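November, bench notes, Urstead shop

Glue joint creep, third batch. Hide glue mixed at the same ratio as batch two, held in the water bath and stirred every few minutes. Test strips clamped overnight, then hung with a 3 lb weight in the back closet, where the humidity stays steadier than on the main floor.

Strip 44 let go at 197 hours. Clean failure along the glue line, no wood fiber on either face. Strip 41 is still up. Kenza Gaber thinks 44 was starved at the clamp and I agree; squeeze-out was heavy on that one.

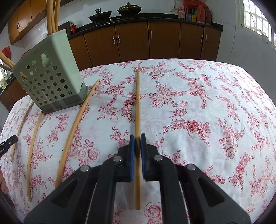 Does sizing the end grain first change the hold time? Too early to say, as only the unsized strips have hung long enough to compare.

Sized strips go up tonight after 6. Thin coat, let it gel, second coat at full strength, light clamp pressure. Log to the Renus sheet, row 1411 onward. The closet gauge reads high against the one on the wall, so write down both.

Still to do: order more glue, relabel the jars, find the other spring clamp.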